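Levmont Community Table: Progress Report to the Jellwood Fund
Prepared by Kirsty Katene

Dear friends at the Fund,

I hope this finds you all well and enjoying a slower August than ours! We have been meaning to get this to you for a couple of weeks, and every time I sat down to write it something else turned up that seemed worth telling you, so it has grown a bit. Thank you, first of all, for your patience, and for the kind note that came with the second payment.

As you know, the grant was to turn the ground-floor meeting room at Corkum House into a place where people can sit down and eat together on weekdays, and to get a regular lunch going there. When I last wrote, the room had a stack of office chairs, two filing cabinets that would not open, and very little else. I am happy to say the cabinets are gone (it took most of a morning and a borrowed dolly) and the room is in use every Thursday, with a smaller coffee hour on top of that when we can manage it.

Attendance

We set ourselves a target of 36 regular guests by the end of the summer. We now have 54 people on the list who have come more than once, and most of them stay well past the meal. A good many live in the apartments across the road and had walked past the building for years without having a reason to come in. We did have a thin patch early on, when the street was dug up and the bus stop was moved, but people found their way back once the sidewalk reopened.

Food

Our bread and rolls come from Wibisono, the bakery on the corner, who have been very good to us on price and even better about letting us change the order at the last minute. Soup is made on the premises. We had hoped to offer a hot main dish as well by now, but the oven in the small kitchen is slow and uneven, and after a few lunches that reached the table long after everyone was hungry, we went back to soup, bread, cheese and fruit. Guests tell us they like it that way, though I would still love to try again in the cooler months.

Spending

Of the furnishing budget, roughly $800 is left. The tables cost less than quoted, and we spent part of the difference on a second set of soup bowls, having learned that washing up between sittings makes everyone cross. We would like your permission to put what remains toward table linens and a decent bread knife. Receipts are in the folder I sent over with the last claim, and I can walk you through any of them by phone.

The room

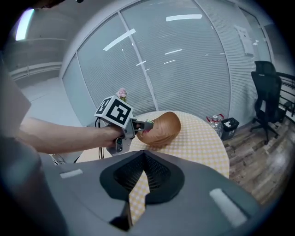

Tables were the thing we argued over longest. The long folding kind would have been cheaper and easier to store, but people sat at the ends of them and hardly spoke, so we went with round. I am so glad we did! A yellow-and-white checkered cloth does a great deal for a room with a glass wall and venetian blinds, and with a glossy brown loaf on it the place feels much more like somebody's kitchen than an office. The ceiling lights do still show up in the glass, and a few guests have asked for something softer. We have been looking at a pair of floor lamps for the darker afternoons, and I will send you the price before we commit to anything.

What comes next

Through the fall we want to add a second lunch each week, if we can find enough hands for it, and to start an evening bread class with Wibisono. The bakery is keen, and we already have names down. The one thing we still need to settle with the building is the later closing time, and I expect an answer from them shortly.

You would be very welcome to join us for lunch any Thursday. We sit down at noon, and there is always enough soup.

With warm thanks from all of us,
Kirsty Katene
Levmont Community Table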